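Jostodico Screening Room: pre-show checklist, with my comments

I did the walk-through on March 15, 2018, before our double bill of campaign comedies, and I'm typing it up while I still remember which door sticks. I go front to back, same as always!

1. Exit signs and aisle lights
OK. All the signs were lit. One aisle light near row F flickers when the bass kicks in (I tested it with the rally sequence from the second movie, and yes, I watched the whole thing).

2. Seats
Two loose armrests, both on the left side. We have 182 seats and I sat in way too many of them. Tighten before Saturday, please.

3. Outlets, chargers and cords
Mostly OK. No scorch marks on the lobby outlets and no cords under the carpet. I'd still like phone chargers kept off anything people walk across, and unplugged when the last show lets out.

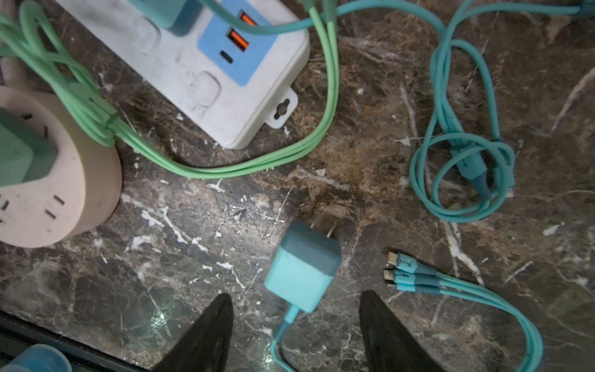
Leidy Castaño: Could you add the popcorn machine to this one? It shares a circuit with the poster lights, and they dimmed twice during the trailers last week.

Good catch, added. I ran the popper and the poster lights together for a full trailer reel and nothing dimmed, but I'm marking it "watch" until Sotelo can look at the panel.

4. Projection booth
Needs work. The extinguisher tag is current and the Fomar projector's vents are clear, but there's a stack of old press kits leaning right against the lamp housing. Come on, folks! I moved them to the shelf. The booth door also has to close on its own, and right now it needs a shove.

5. Lobby floor and walkways
OK with a note. Polished stone gets slick fast when people come in with wet shoes, so the mats go down before the doors open. I want the line for the Gutport Q&A to run along the wall, with a clear path to the street, and I'm capping that line at 80.

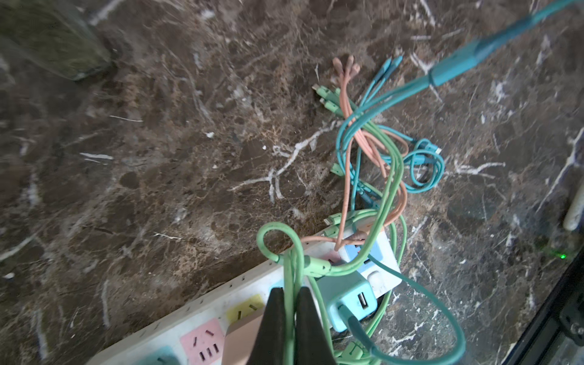
6. Sound levels
OK. The political ad parody at the start is mixed much louder than the rest of the movie, so bring it down a little and then leave the knob alone.

7. Sign-off
Open items: armrests, booth door, row F light, popper circuit. I'll check all of them again before the May series.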